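4.2 Tins that outlive their contents

Of all the things our households kept and could not quite say why they kept, the decorated food tin was the one we came to love best, and I hope the reader will forgive us for giving it a section to itself. Jars were kept for jam and boxes were kept for moving, but a tin was kept because it was a tin. In the Girham homes it usually came in at a holiday, most often in December, full of something sweet, and long after the last crumb it was still on the shelf with buttons in it, or tea, or the spare keys to a house the family no longer lived in.

The inventory compiled for this study runs to 3,456 entries, and tins turn up all through it, in kitchens, hall closets and sewing corners. What struck us as we read through the entries was how often the lid was written up with more care than the body. People remembered a tin by its top. Asked to tell us where the rice crackers were, a grandmother in Sernullow answered with a color, and everyone at the table knew which tin she meant. Sumathi Kartha, who carried out the Sernullow interviews and wrote the first draft of this section, noted that family members would trace the rim with a finger while they talked, turning the lid slowly as they went, and we have come to think that the round shape encourages this. Words set on a circle have to be turned to be read, and turning takes a little time, and stories seem to fit themselves into that time very comfortably.

Lettering matters here as well. Two households told us that a tin had taught a child to read a word or two. In the Han household the youngest daughter learned the character for "good" from a lid before she ever met it at school, and she was quite put out to find it in her workbook, as if somebody had borrowed it without asking! Lids that carry the same phrase twice, once in characters and once in Roman capitals, are especially handy for this kind of learning. The lid in Figure 2 is one of these. Its teal band carries the capitals around the circumference, and the four characters 好食好味 (good food, good flavor, more or less) are stacked in red on a cream label set into the band. A child can find the repeated 好 in the label and the repeated HAO in the capitals, and from there it is a short step to guessing that the one belongs with the other.

We were also curious about where the wording sits. On a lid like this one the boldest words keep to the edge and leave the center to a little artwork and some faint gray lettering, and our Prelusbridge families, who store their tins stacked in deep cupboards, told us that the edge is the part they look for when they are reaching into the back. The picture in the middle was for when the tin was out on the table and there was company. We would not want to press this too far, as shelf habits varied a good deal even between sisters, but it does help to explain why a worn center was forgiven so easily in the interviews and a scratched rim was mentioned with real regret.
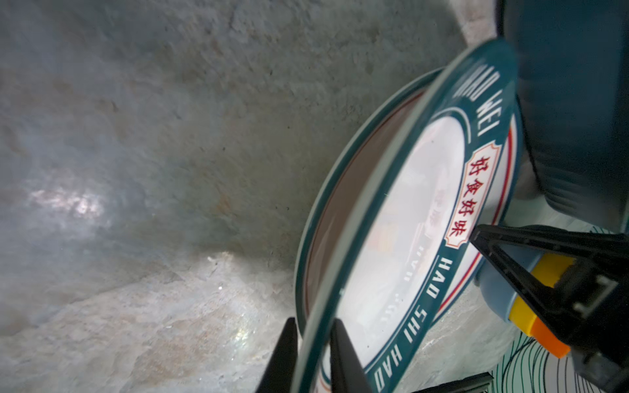 Figure 2. Round tin lid with teal border, white capital lettering and a cream label reading 好食好味; the rim of a second round tin is visible behind it.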